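Shape block sets wanted for Samano play library

The toy and play library in Samano is asking for colored wooden shape blocks, sets or odd ones, before its shelves reopen in July. Stars especially. They go missing first, says Hajar Farouk, who runs the lending desk.

"People bring back the box and it feels full," Farouk said. "Then you tip it out at the desk and the star's gone. It's in a coat pocket or under a car seat somewhere."

The library has 36 sets on its list. Six are out of use for missing peices, and four more have paint worn down to bare wood on the corners. Those will be sanded and repainted over the next few weeks by a workshop on Gunawardena Street, which is doing the job at cost.
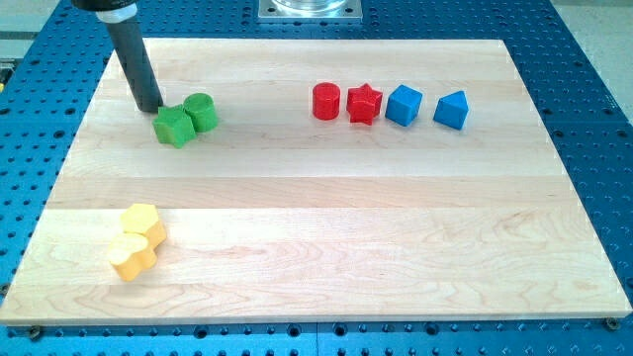 Blocks should be solid wood, any color, no magnets and no glued-on stickers. Sets do not need to be complete. Odd shapes get matched up with what is already in the drawers, and anything left over goes to the nursery on Cullerau Road for its sorting table.

Boards wanted too. Flat ones, pale wood if possible so the colors show up against it for the smaller kids. Maple is good. Farouk said old kitchen boards are fine if they are clean and not split, but no oiled ones please, the smell hangs around in the cupboards.

Drop-off is at the side door, Buvow Hall, from 4 p.m. Ring the bell, its a long corridor. Larger donations can be left with the front office in the morning if somebody calls ahead.

Loans made last year came to 1623, the library said, with wooden puzzles and blocks the most borrowed after ride-on toys. Late fees stay the same. Lost single blocks will still not be charged for.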